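4.2 Do folded goods need their own category?

Earlier work on household sorting treats the wallet as a solved object. It is flat, it closes, it has corners, and so it gets filed with books and boxes. We doubt this. Marinho's coding scheme, which we used in the first round, puts wallets under "rigid, flat" with no further comment, and our two coders disagreed on them more often than on any other item in the personal goods set. Luana Andrade, who coded the second half, marked them "soft" every time.

Part of the trouble is that a closed bifold looks more settled than it may be. Figure 3 is a fair case. The leather lies flat on the table, and only the small step at the right edge, where the halves meet, shows that there are two layers at all. A reader who skips that edge would have every reason to call the thing a single slab. We suspect that many of the labels in the Kakum list were made in just this way, from a quick look at the top surface.

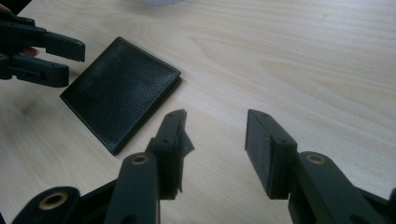 Figure 3. Closed black leather bifold wallet on a light wooden tabletop. Stitching is clearest along the bottom and right borders.

It could be argued that stitching settles the matter, as a sewn border gives the coder a line to follow. We are not convinced. A border tells us where the outer edge is and very little about how the halves will behave once the wallet is picked up or filled with cards. The Mivomari guidelines lean heavily on visible borders, and we could find no test in them of whether this helps. Of the 200 items in our own set, 12 were folded goods of some kind, too few to support a strong claim either way.

For the second round we kept wallets apart from books and asked coders to note the fold separately. Agreement went up, though the coders had also had more practice by then, and we cannot tell the two effects apart.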